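Notebook, handheld gripper kit evaluation
September, entry started 09:40

Unit under review: Vekar handheld gripper with wrist camera, demonstration set, loan unit. Supplied through Stosarberg, who also sell the upload and sorting service that goes with it. The question for us is whether to take the kit alone, the kit with the service, or neither. Loan ends at the close of the month.

Contents as received: gripper, two sets of finger pads, charger, one calibration card, a short printed guide. The guide covers charging and mounting in reasonable detail and calibration in one paragraph. The longer manual is online behind a login. Login arrived the next morning.

Firmware updated before anything else. First attempt stopped partway and the unit had to be held on its power button until it restarted. Second attempt completed. No settings were lost, but the clock had gone back to its default, and the first few recordings carry the wrong time. Corrected by hand in the index. Note for whoever does the next one: set the clock after the update.

Calibration. Card flat on the bench, fingers fully open, then fully closed, then the slow sweep the guide asks for. The software reports a finger width at each end and accepts or rejects. Rejected twice under the bench lamp, accepted with the lamp off. Glare on the card is the likely cause, not tested further. Closed reading drifts slightly over a long session and comes back after recalibrating. I would recalibrate at every change of place and after each charge.

Finger pads. The standard mesh pads are fitted. Grip on plastic and painted metal is good. On thin card they mark the surface if the trigger is pulled all the way. The spare pads are softer and fit the same way, but one of them needed a good push to seat. Have gone back to the mesh.

Trigger. Travel is long. The first third does very little, then the fingers move quickly. After an hour this becomes familiar, but a new user closes too hard on the first several tries. There is a trigger curve setting in the software with three positions. The middle one is the best of them. I would like a fourth.

Weight and balance. Front heavy. Comfortable for short tasks at table height, tiring when reaching across. The guide suggests a wrist strap, which is not in the box and is listed as an extra.

Moved off the bench for the second part. Bench recordings are tidy and say little about how the camera copes with ordinary rooms, so this part was done at a café-type table with people about and mixed lighting.
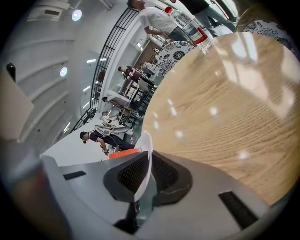 The wide lens is the strong point of the kit. Both pads stay in view with a large part of the room behind them, and that gives the tracking plenty to work from. The cost is strong bending towards the edges. Vekar supply a correction file for the lens. It straightens the middle well and the corners less so, and I have not found a setting that does both.

A glossy tabletop returns the ceiling lights as bright patches. I had expected this to upset the tracking and will check for it first when the processed files come back. Exposure was left on automatic. The alternative is a fixed value chosen at the start, to be tried next with the same table and the same tasks.

People in the background need a decision from us before we buy. Stosarberg offer face blurring as part of the service, carried out after upload. Our own rule is that blurring happens before anything leaves the building. The two do not fit together as things stand. Have written to ask whether it can be run locally. If not, we would have to put our own step in front of theirs, and I would then want to see the price without it.

Service side. Stumonance is the name of the upload and sorting software. Installed on the lab desktop without trouble. It wants the recordings in one flat folder and does not look inside subfolders, which does not suit how we file things. A small copying script deals with it for now.

Trial limit is 1000 clips. The first upload used 100 of them, all from the bench. Of these, 42 came back with the label "review", with no reason attached. Opened a selection by hand. Several begin with the fingers already closed, so it may be that the sorter expects an open start. Others look sound to me from beginning to end. Query sent, ticket 3743, no answer at time of writing.

Storage and battery. Recordings are large but not unreasonable. The battery indicator has four steps and spends most of its time on the second. It would be better as a percentage. The unit can record while charging, though the cable leaves the housing at an awkward angle and catches the sleeve.

Comparison with the Softić unit we had earlier in the year: Softić is lighter and has the better trigger. Its lens is narrower and it lost track often once the hand turned away from the bench. The Vekar is the more useful recorder and the less pleasant tool to hold. Softić have no service on offer, only the hardware and a file converter.

To do:
Repeat the table session with fixed exposure.
Repeat the calibration test with the lamp on and the card tilted.
Re-record a small batch with an open start and see whether the review label goes away.
Ask Stosarberg for the price of the kit alone, with the strap.
Get the local blurring question answered in writing.

Provisional view: kit yes, service not yet. Packed the unit at 16:15, left on charge on the second shelf.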